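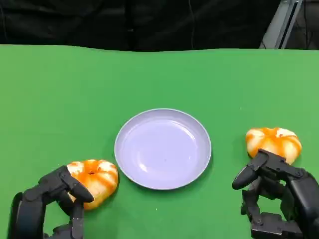
Boots, gloves and the back porch: keeping your outdoor kit going
Filed under: Smallholding Life, Tips & Fixes
4 min read

I've had the same pair of leather work gloves for seven winters now, and people who come up to Gutcombe to help with the sheep always want to know what I do to them. The answer is not very much, but I do it regularly, and I do it before things go hard and crackly. So I thought I'd write down how I look after gloves, waxed coats and waterproof trousers, which is the stuff that takes a hammering up here and costs a fortune to replace.

Gloves first. When they come off wet, pull the fingers back out straight and stand them over something upright. I use short lengths of broom handle stuck into a plank by the back door (ugly, but I love it!). Please don't put leather on the range or on top of a radiator. I did that with a lovely pair my first winter and they dried like toast. A cool porch with a bit of air moving through it is much better, even if it means they take until the next evening.

Once they're dry, bash them together outside to get the worst of the mud off, then go over them with a stiff brush. If they're really filthy I wipe them with a damp cloth and a tiny bit of saddle soap, let them dry again, and then rub in a dab of dressing with my fingers. I use the Piketti one in the flat tin at the moment, but any decent leather dressing will do the job. Go easy. My neighbour's gloves are so full of grease he can't hold a hammer in them.

The seams go before the leather does, usually at the base of the thumb. Have a look along the stitching every so often, and if you see a thread standing up, get a needle through it that same night with some waxed thread. Three or four stitches will hold it. Leave it a week and you'll be able to put your whole thumb through, and then you're into patching.

Waxed coats are where I see people go wrong. No washing machine, no detergent, no hot water! Hang the coat on the line, sponge it down with cold water and leave it there to drip. For the collar, which gets horrible, I use a soft nail brush and a lot of patience. Baler twine, staples and sheep nuts all live in my pockets, so I turn those inside out and brush the corners as well.

I rewax in November, though if I were more organised I'd do it while the weather was still warm, when the wax goes in so much more easily. Stand the tin in a bowl of hot water until it's runny, lay the coat on an old sheet and work it in with a rag, a bit at a time, paying most attention to the shoulders, the elbows and along the seams. Then I go over it with a hairdryer until the patches blend in. Keep the rag in a lidded jar for next year. And hang the coat well away from the good coats for a few days - I have had words said to me about this.

Waterproof trousers and the thin overjackets can be washed, and I think they do better for it, as mud clogs the fabric and the rain stops beading. Check the label, do up all the zips, and use a proper cleaner with no fabric softener anywhere near it. I run an extra rinse too. My Sayce trousers had gone so soggy I was ready to bin them, and a wash and reproof gave me another 3 years out of them, which I was very smug about.

For small tears, clean round the hole with a bit of surgical spirit, let it dry, and put a patch on the inside with the corners rounded off so they don't catch. Barbed wire snags are nearly always L-shaped, so cut the patch bigger than you think. I keep a roll of Jiltitari repair tape in the tractor for emergencies. It looks dreadful and it stays put.

Zips! Rub a candle stub up and down the teeth, work the slider a few times, and wipe off the crumbs. If there's grit in there, get it out with an old toothbrush first or you'll just be making grinding paste.

As for where it all lives, I've got a row of big wooden pegs, spaced far enough apart that nothing wet touches anything dry, with an old boot tray underneath for the drips. Hang trousers by the waist and never fold them while they're damp. Mice will have a go at anything with crumbs in it, so do check those pockets before you put the winter things away for the summer.

I still haven't found a good way of getting marking spray out of a cuff. I've tried white spirit and it only made a larger, paler blue patch.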